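How to ask your water company for its sewage spill records (and what to do with them)

If you live near a river that floods, as we do in Clisley, you'll know the feeling of standing at the back door in your wellies wondering what exactly is in the water. Our group spent most of one winter trying to find out, and I've written down how we went about it so that your first attempt goes a bit more smoothly than ours did!

Before you write to anyone, walk your stretch of river and mark every outfall you can find on a paper map. We did the bit between the Sandesmont bridge and the old Drinmont mill, and it took two Sunday mornings and a good deal of cake. Give each pipe a number and note which bank it's on. You'll be very glad of those numbers later, when you're trying to explain to a stranger which pipe you mean.

Next, write your request. Keep it short and keep it polite, however cross you are (I was very cross). Say that you are asking for environmental information, then ask for the start and stop times of every spill at the outfalls on your list, over a set period. We asked for 60 days either side of the worst flood. Ask for a spreadsheet too, or you may well be sent a scanned page that has to be typed out again by hand.

Put the date you sent it on the kitchen calendar. If nothing has come back within the time the law allows, write again, quote your first letter and ask for an internal review. Ours arrived late on a Tuesday afternoon, all 200 rows of it, and I'm afraid supper was rather forgotten.

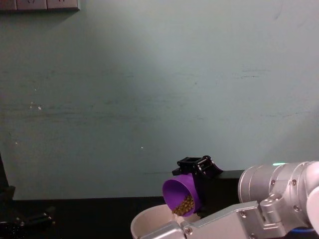

Now comes the slow part, and it does go better with company. Sort the rows by outfall, then set them beside the rainfall figures for the same days. You are looking for spills that began when there had been little or no rain, as those are the ones the company should be asked to explain. Ring them in pencil and have a second person check them.

Then take what you've found to somebody who has to answer to you. We wrote one side of paper for the Yao Lane residents' meeting, with the map on the back, and sent the same sheet to our councillors and our MP. Leave out the long words and the insults. Put your 10 worst dates in a plain table, ask one clear question underneath, and give a date by which you'd like a reply.

Keep copies of everything in one folder, including the envelopes.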